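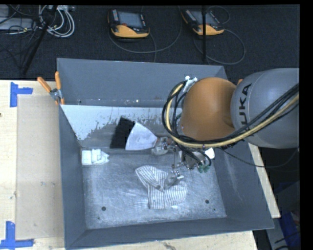
Folix folding workbench, long-term review

I bought the Folix bench in June, after my old trestles gave way under a door I was planing. It cost more than I had meant to spend. I have used it most weeks since then, mainly for sawing, gluing and repairing chairs, and these are my notes for anyone thinking of getting one.

Delivery and assembly

It came in one flat carton from Mallari, who sell it online and from their shop in Vustolstead. The carton was heavy and I needed help getting it up the steps. Inside were the top in two halves, the leg frames, a bag of bolts and a sheet of drawings with hardly any words on it. Step four shows the cross brace the wrong way round. If you follow the drawing, the legs will not fold. I had to take it apart and turn the brace over, and the whole job took most of an afternoon. You will need a 10 mm spanner, and there isn't one in the box.

One of the bolts had a damaged thread. I rang Mallari and spoke to Wenceslao Arancibia, who posted a replacement without asking for the bad one back. He also said the drawings were being redone, so newer benches may come with a better sheet.

The top

The top is beech, oiled at the factory. Mine was flat when it arrived and it is still flat, going by a long steel rule. The oil finish was thin and a mug left a ring in it on the first morning. I sanded the top lightly and gave it two more coats, and glue now comes off with a scraper. The two halves meet down the middle with a narrow gap between them. Sawdust gets in there and has to be brushed out before the halves will close properly again. Small screws also find their way into it.

The dog holes are in a double row along the front. They take standard 20 mm dogs, so I could use the ones I already had. The plastic dogs that come with the bench are poor and one snapped when I was holding a stair tread. I would throw them away and buy metal ones.

Height

There are 4 settings, marked on the inside of each leg. I use the second from the top for sawing and the highest for marking out. The pins that hold the legs are stiff and have to be pushed in with the thumb, which is sore work after a while. Tadeo Barrientos borrowed the bench to fit a kitchen and he is a good deal taller than me. He found even the top setting too low for planing and stood it on blocks.

Stability

Sawing across the grain is fine. Planing along the length is less good, as the bench creeps forward on a smooth floor. I glued rubber pads under the feet and that cured most of it. On grass it rocks until the feet settle. There is a lower shelf, and a bag of sand on it makes a noticeable difference.

The vice

The vice is the weak part. It closes slowly, the handle is too short, and the jaws do not meet evenly at the top. I lined them with leather and planed a sliver off the back one. It holds well enough now for chair legs and rails. For anything bigger I use clamps.

Compared with the Theodorakopoulos

Before buying I tried the Theodorakopoulos bench in the same shop. Its vice is much better and the height pins work with a lever. It is also a lot heavier and does not fold as small, so it would not have fitted behind my shed door. If you have the room to leave a bench standing, I would buy that one.

Worth having?

For me, yes. It folds quickly, it stores flat and the top is good. I would like to see a better vice and a decent sheet of instructions at this price. Spare parts can be ordered singly. The replacement leg pin is part 2936 and comes in a bag of two.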